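Ticket 996
Subject: Dustpan leaves a line of debris on table mat
Product: Hestix dustpan and brush set
Opened by: Imad Qaisi
Site: Trastden, room 14
Status: Closed

Reported problem

We use the Hestix set for clearing the tables in room 14. The dustpan is gray with an orange rubber lip, and the brush has an orange handle and gray bristles. When I sweep small dry pieces toward the pan, most go in and the rest stop at the lip. If I pull the pan back and sweep again, I get the same thin line a little farther back. It started after we put the pale mats on the tables. On the bare tabletop at the end of the room the same pan picks up nearly everything.

Reply from Fakhoury support

Please check that the lip is seated along its full width. Press it on with your thumb from one end to the other. Then set the pan down on the mat and look along the front edge for gaps. Tell us if the mat has folds in it.

Update from Imad Qaisi

The lip was seated. I pressed it anyway and saw no change. The mat does have creases from being stored folded. With the pan flat there was a gap near the left corner where a crease ran under the lip.

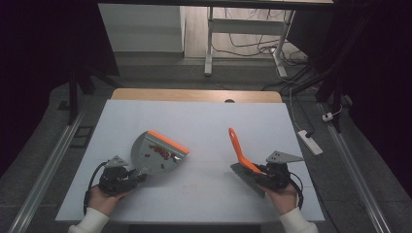 I moved the pan to a smoother part of the mat and tried again with the handle raised a bit, so more of the lip touched down. That was better. Larger pieces went in on the first stroke. Finer crumbs still collected at the left corner.

Reply from Fakhoury support

Try short strokes, with the bristle tips just touching. Pressing hard bends the bristles and they flick pieces over the side of the pan. Also wash the lip in warm water with dish soap and let it dry before the next test. If the left corner still lifts on a flat surface, we will send a new lip.

Update from Imad Qaisi

Washed the lip and left it overnight. Rolled the mat the opposite way for 26 hours and put it back down. The creases are fainter but still there. Short strokes work. I checked the pan on the bare tabletop and the left corner sits flat, so no replacement needed.

There is still a little dust left on the mat at the end, and I pick that up with a damp cloth.

Resolution

Cause was creases in the mat combined with heavy brush strokes. No fault found in the pan or brush. Mats in room 14 to be stored rolled. Closed December 3, 2021.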